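Nirovent Pad Fingers on a Two-Arm Bench: Worth $343?
By Asanka Sultana

I was ready to dislike these. Nirovent sells its ribbed finger pads as a cure for slippery cloth, and I have heard that promise from three vendors already. They cost $343 a set, you need a set per arm, and the hard wedge fingers from Caltico that I already own have been folding towels passably for a year.

So I ran both for two weeks on the same bench with the same towels and the same controller settings. All the towels are dark, which my cameras hate, and the table is white, which helps a little. The bench camera stayed put the whole time.
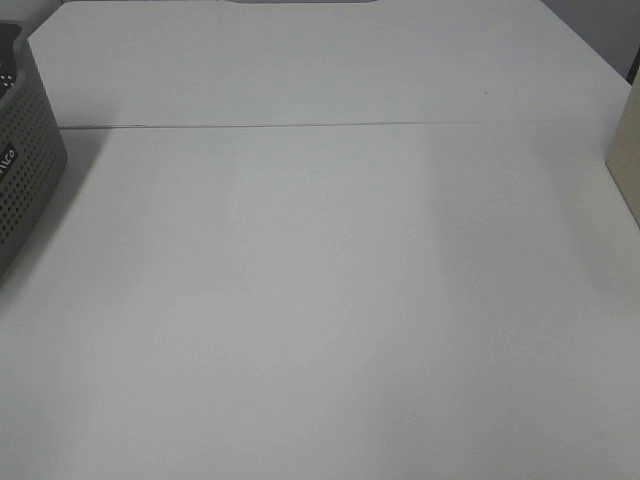
The test surface between runs, seen from the bench camera.

Mounting took 40 minutes an arm, mostly spent hunting for a hex key that fit. The manual shows a bolt pattern that doesn't match the plate in the box. Support at Nirovent answered my email in two days and sent me the same manual. 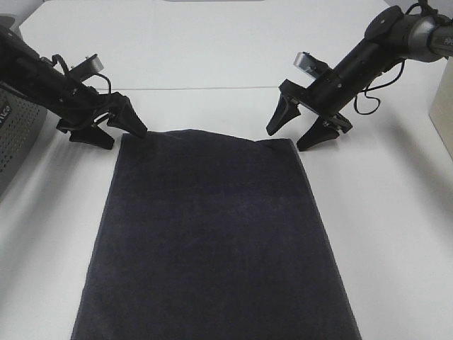 Approach is where most cheap fingers lose me. A towel lying flat gives you almost nothing to grab, and a fingertip that comes in a hair too high closes on air. The narrow tips on the hard fingers are good at this, and with both grippers open at the top corners of the towel I usually trust them to get under the hem. The small raised crease near the right corner makes that side easier, and I'd call any demo that starts from one generous. Nirovent's pads are fatter at the tip and missed flat corners noticeably more often. The sales page skips that part.

Holding is another story, and I'll give them credit. Once the cloth was between the pads it stayed there through lifts and fairly rude sideways pulls. My hard fingers let a hem creep out during the same moves. 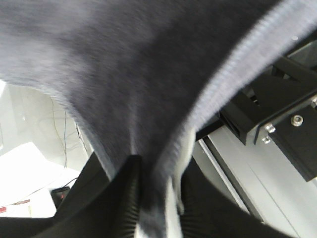
Wrist camera, cloth gathered between the ribbed pads.

Dust is my other complaint. Lint packs into the grooves and I was brushing them out every morning. The Echevarría pads I tried last April were smoother and cleaned up with a wipe, though they gripped worse.

Would I pay for them? For one arm, maybe, if your cloth arrives already bunched up. For flat towels I'm going back to the wedges, and Buren has a thinner pad coming that I'd wait for before spending $694 or so on a pair of sets.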